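Sorting out the small parts table

21st June

I have been putting this off since we moved into the unit on Groltalside. The bench where the small metal parts get sorted had turned into the bench where everything gets put down, and last week I spent most of a morning looking for a bracket I had already found once. So I cleared it and started over.
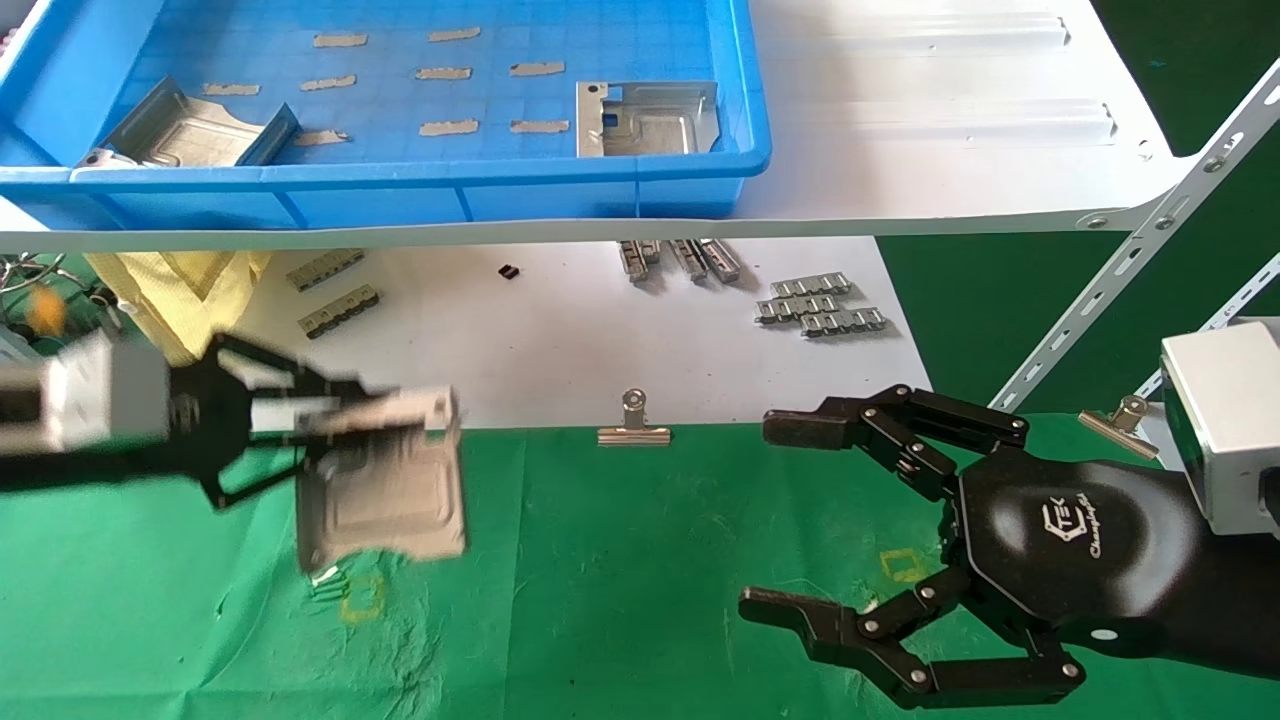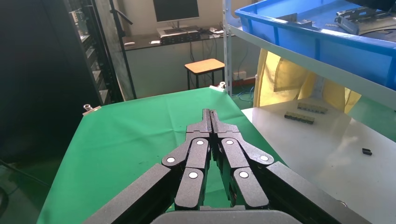 The green cloth was the first thing to go down. Before that I was working on the bare white top, and small silver parts are hard to see on white. They also slide. On cloth they stay where you drop them, and you can drag the whole thing off at the end of the day and shake it out. Mine wrinkles a bit but I've stopped ironing it. Metal clips on the edge keep it from creeping. I bought a box of 10 and have lost a few already.

I left the other side of the table white. Connectors go there, lined up, and they don't get mixed in with the brackets. I tried bowls for a while and didn't like them. In a bowl you have to tip everything out to see what's there. In a row you just look.

The blue tray is for brackets and nothing else. Nesrin Duman had the idea of putting strips of masking tape on the bottom. I used the plain beige kind. It peels off fine if you do it within a month or so. After that you get glue on the plastic and have to go at it with a rag and some cooking oil.

We have 41 part numbers at the moment, and most of them are small. The one that gives me trouble is 1642, a bracket that looks nearly the same as its neighbor until you turn it over. Manouchehr Amini told me to keep the two in separate rooms. We only have the one room, so they are on separate shelves.

Things I still need to do: find a home for the loose wires, get a second tray, and go through the 200 or so bags that came with the last Bamesik order. Those are still in the hallway. A few of the labels have come off, and I will have to measure the parts to know what they are.

I would also like a better lamp. The one I have throws a shadow from whichever hand I'm using, and I've moved it twice. Esfahani, the shop by the bus stop, has a clamp lamp I might go back for in July if it's still there.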